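Search this site
Enter keywords
Search

About Reton

Reton is a small cooking school on the second floor of the old Bugti mill. Tibor Szalai and Gyula Halász opened it after many years in hotel kitchens, where they trained a lot of young cooks and liked that part of the job best.

We teach home cooking to adults. Most people who sign up can already make a few dishes and want to get better at bread, soups, sauces and plain roasts. A course runs for 3 months, with one evening class a week. Classes start at 6:30 p.m. and last two hours, and everyone eats what they made before going home.

Gyula teaches baking and pastry. Tibor teaches everything else and does the shopping, mainly from growers in Drorkano. The menu changes with what they have. In July we close for cleaning and repairs.

Roughly 100 people take a course with us each year. We keep the groups to 20, split between the two teachers. You don't need to bring knives or pans, but please wear closed shoes and tie back long hair.
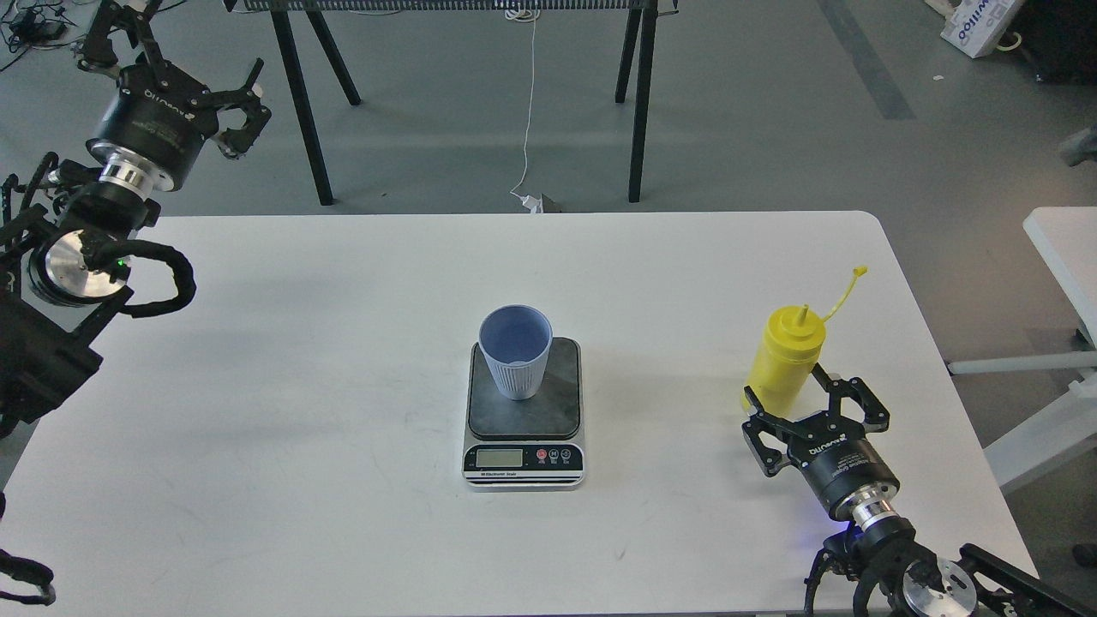

Page last changed: July

All our recipes give dry ingredients by weight. Students learn to use a kitchen scale in the first class, and cup measures are given only as a rough guide for cooking at home.

We also run a shorter bread course in Coltavmont, in the school kitchen on the main street. Fees are the same per class in both places. To join the waiting list, call in the afternoon or leave your name at the front desk.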